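Bread Service Remains at the Center of the Trillari Dining Program

Published May 16, 2018

When the Trillari residence reopened its dining room in September after a period of renovation, most of the comments left at the front desk concerned the bread. Residents wished to know whether the rolls would still be brought to the table, and whether they would still come in baskets.

The answer to both questions was yes, according to Gwenllian Foulkes, who has directed dining services at the residence for 12 years. She met with this newsletter in the small room beside the main kitchen where table settings are prepared and reviewed.

"Bread is the first thing a resident is offered at lunch and at dinner," Ms. Foulkes said. "If it arrives late, or if it is stale, the rest of the meal has to recover from that. We treat it as a course."

The kitchen bakes more than 700 rolls in an ordinary week. The dough is mixed in the evening, shaped before five in the morning and baked in two rounds, the second timed for the dinner service. The recipe was brought to the residence by Meriem El Sherbiny, the head baker, and has been changed only once, when the amount of salt was reduced at the request of the nursing staff.

"I was worried about that change," Ms. El Sherbiny said. "Less salt gives you a flatter taste and the dough moves faster. We went to a longer, cooler rise and brushed the tops with egg. The color improved, and I stopped hearing complaints after the first month."

The baskets have been the subject of some discussion. During the renovation, the residence tried covered plastic trays, which were easy to wash and could be stacked. They were withdrawn after a short trial. Ms. Foulkes said the lids held steam and softened the crust, and that several residents had difficulty opening them.

"A low basket lets the air through, and a person sitting down can see into it and reach into it," she said. "Some of our residents have limited movement in the wrist or shoulder. A high side is an obstacle to them."

Woven baskets do require care. They are brushed out after each meal, wiped with a barely damp cloth and left on open shelves overnight. Any basket with a broken strand is set aside for repair, as a loose end can catch on a sleeve or scratch a hand. Liners are used at dinner and left out at lunch.
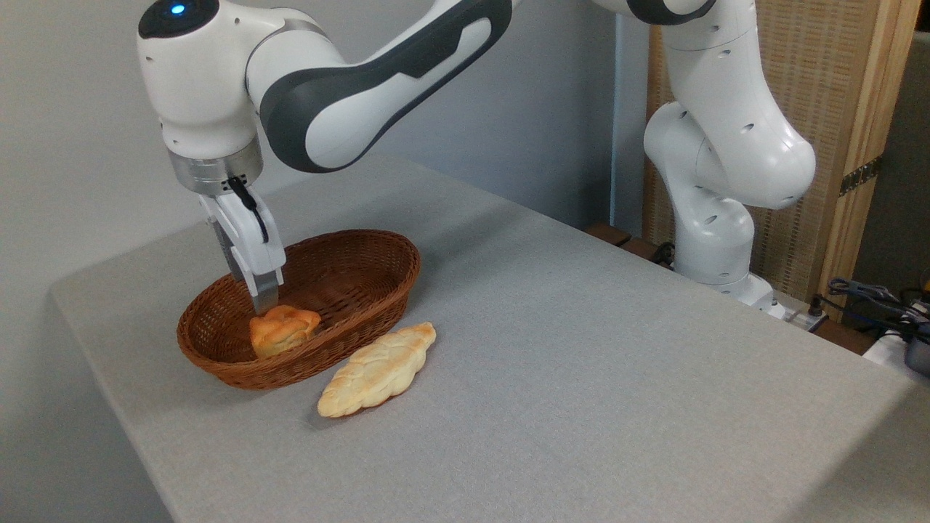 Ms. Foulkes prefers an oval basket to a round one. It takes up less of the width of a table, she said, and leaves space for the water pitcher and the butter dish. Gray cloths were chosen for the same practical outlook — white showed every crumb, and the darker blue used before the renovation faded unevenly in the laundry.

Staff are asked to refill a basket before the last roll is taken. "People will not take the last one," Ms. Foulkes said. "They will look at it through the whole soup course and leave it there."

Ynyr Beddoe, who supervises the evening servers, said the instruction took time to settle in. New staff tended to overfill the baskets at the start of the meal so that they would not need to return. "Then the bread at the bottom is cold and half of it comes back," Mr. Beddoe said. "Smaller amounts, more often. I repeat that a great deal."

Rolls that have not left the kitchen are used the next day in puddings and stuffing. Bread returned from the tables is discarded.

Ms. El Sherbiny is now testing a seeded roll, to be offered at lunch two days a week. Residents who would like to taste it may leave their names with the dining office.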